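Staff hub > Kitchen services > Automation FAQ

Overview | Rollout | FAQ | Contacts

Prep counter automation at Parthorpe: frequently asked questions

Which tasks does the arm take over?
Plate handling at the prep counter. It lifts plates, moves them to and from the cutting board, and returns to its rest position. Cutting, heating and anything involving knives stay with kitchen staff.

Does this reduce hours?
No. Contracted hours are unchanged through June. The 27 people on the kitchen rota keep their present grades.
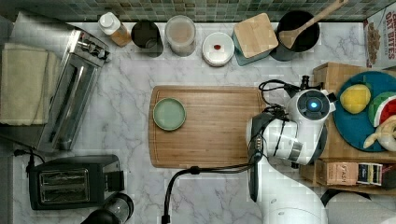
2 min read

Who may work next to it?
Anyone who has completed the induction with Parvathi Gounder. Two people per shift must hold it. Agency staff may use the other counters until they are trained.

Do I have to change how I leave the counter?
Yes. Keep canisters and jars along the back edge and leave the cutting board clear of utensils. Do not lay towels across the cables.

What do I do if it stops?
Press the stop button, step back and call extension 707. Do not push the arm by hand – the joints may still be powered.

Is my work being timed?
The system logs arm movements and faults. It does not log names or badge numbers. Jagadeesh Alva holds the logs and will show them to any employee on request.

Will Grostthorpe get the same setup?
Not decided. Fault data from Parthorpe will be reviewed first.

Page last revised 8th December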